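The worktop that outlasted the kitchen

When Griet Verstraete bought her terraced house in Gratbridge, the kitchen had been fitted in 1961 and barely touched. The cupboards went in a skip. The marble worktop stayed, stains and all.

"You can't get a lemon ring out completely," she says. "I stopped trying after the first July."
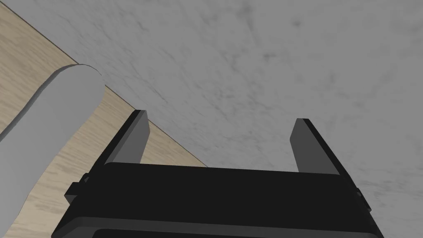 Living with stone

Marble is soft and reacts to acid. Vinegar, wine and tomato all leave dull marks if they sit. Bart Geerts, a mason at Hermans, tells customers to seal it twice a year and wipe up spills at once. Most do neither — and come back for polishing.

A full polish takes him a day. Chips cost more, as the filler has to be matched to the veining by eye.
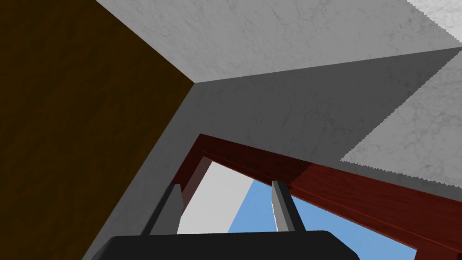 He also checks the joints where stone meets timber, which moves with the seasons. A bead of flexible sealant is enough. Grout will crack by spring.

Verstraete had hers polished once, on a Friday, and made jam on it the next morning.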